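Einfluss der Wasserhärte auf die Schlupfrate von Corydoras paleatus

Projektbericht, Modul Aquatische Biologie II
Verfasser: Veikko Koskela

1 Fragestellung

Der Marmorpanzerwels (Corydoras paleatus) gilt in der Haltung als anspruchslos und toleriert ein breites Spektrum an Wasserwerten. Für die Zucht wird in der Liebhaberliteratur häufig weiches Wasser empfohlen, belastbare Zahlen dazu werden selten angegeben. Im Projekt wurde geprüft, ob sich die Schlupfrate bei weichem und mittelhartem Wasser unter sonst gleichen Bedingungen unterscheidet.

2 Material und Methoden

Die Elterntiere stammten aus dem Bestand der Zuchtanlage Trondska. Als Ansatzgefäße dienten Glasbecken mit je 2000 ml Inhalt, ohne Bodengrund, belüftet über einen feinen Ausströmer. Das weiche Wasser (Gruppe A, 4 °dH) wurde aus Umkehrosmosewasser und Leitungswasser verschnitten, Gruppe B erhielt aufbereitetes Leitungswasser mit 12 °dH. Die Leitfähigkeit in Gruppe A betrug 260 µS/cm. Der pH-Wert wurde in beiden Gruppen auf 7,0 eingestellt, die Temperatur auf 24 °C.

Die Gelege wurden am Morgen nach dem Ablaichen mit einer Kunststoffkarte von der Scheibe gelöst und zufällig auf die Gruppen verteilt. Insgesamt gingen 881 Eier in die Auswertung ein. Verpilzte Eier wurden täglich mit einer Pipette entfernt und als Ausfall gewertet. Auf Methylenblau wurde verzichtet, stattdessen kam in jedes Becken ein Stück Erlenzapfen gleicher Masse. Der Wasserwechsel erfolgte einmal täglich mit temperiertem Wasser der jeweiligen Gruppe.

Härte und Leitfähigkeit wurden mit einem Handmessgerät (Oltier) kontrolliert, der pH-Wert mit Tropftest und Elektrode. Die Elektrode wurde jeden Mittwoch neu kalibriert.

3 Ergebnisse

In Gruppe A schlüpften 71 % der Larven, in Gruppe B 64 %. Der Schlupf setzte in beiden Gruppen am vierten Tag ein und war am sechsten Tag abgeschlossen. Die Streuung zwischen den Gelegen war größer als die Differenz zwischen den Gruppen. 2 Gelege in Gruppe B verpilzten nahezu vollständig; ohne diese liegt die Schlupfrate dort bei 69 %.

4 Diskussion

Die Differenz lässt sich nicht eindeutig auf die Härte zurückführen. Der Befruchtungsgrad der Eier wurde vor der Verteilung nicht bestimmt, sodass unbefruchtete Eier als Ausfall in die Statistik eingehen. Bei Kemppainen (Praktikumsskript, Kap. 5) wird empfohlen, die Eier erst nach 24 Stunden unter dem Binokular zu sortieren.
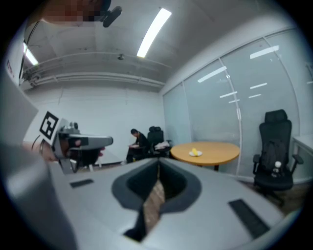

Eine weitere Fehlerquelle ist die Keimbelastung. Sie wurde nicht gemessen und dürfte im unterschiedlich aufbereiteten Wasser verschieden gewesen sein. Für eine Wiederholung wäre es zweckmäßig, beide Gruppen aus demselben Osmosewasser anzusetzen und Gruppe B mit einem Mineralsalz (z. B. Tarkesel) aufzuhärten. Zudem sollte jedes Gelege geteilt und auf beide Gruppen verteilt werden.

5 Fazit

Mittelhartes Wasser schließt eine erfolgreiche Erbrütung nicht aus. Ein Vorteil von weichem Wasser ist mit den vorliegenden Daten nicht gesichert. Die Jungfische wurden im April an die Zuchtanlage zurückgegeben.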